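Packing for a family holiday without losing your mind

We've just come home from a week by the sea, and I'm still finding sand in the washing machine, so I thought I'd write down what worked for us on the packing front while it's fresh (ask me again in March and I'll have forgotten the lot!).

Start with the dark, bulky things. Jackets and thick jumpers go at the bottom of the case, sleeves folded in, with socks pushed into whatever corners are left over.

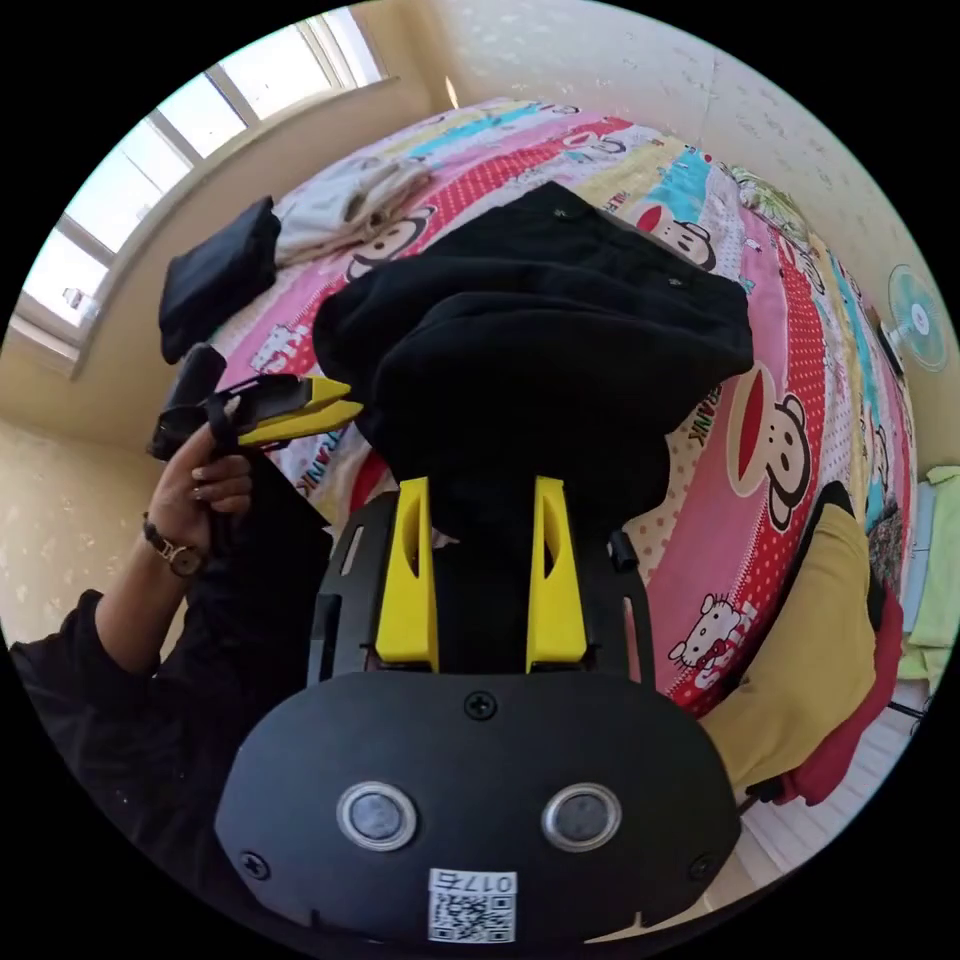 Black clothing on the bed.

Next, weigh everything before you leave the house. Our big Turkenard case came out at 2 kilos over the first time, and it was all shoes. Wear the heaviest pair to travel in, and put the wash things in a bag of their own that you can grab on the first night.

I also keep a small tin with plasters, safety pins, a spare phone lead and a few clothes pegs. The pegs are marvellous for curtains that won't quite meet in the middle, and for closing half-eaten bags of crisps in the car.

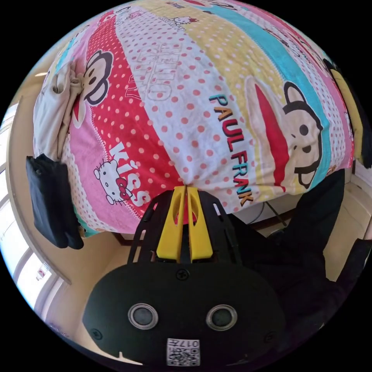 Before you lock up, strip the beds and put clean covers on, however late you're running. You'll come home tired and cross from the motorway, and climbing into fresh bedding is half the pleasure of being back. Leave a pint of milk in the freezer too, and take it out as soon as you get in, before anyone starts on the suitcases.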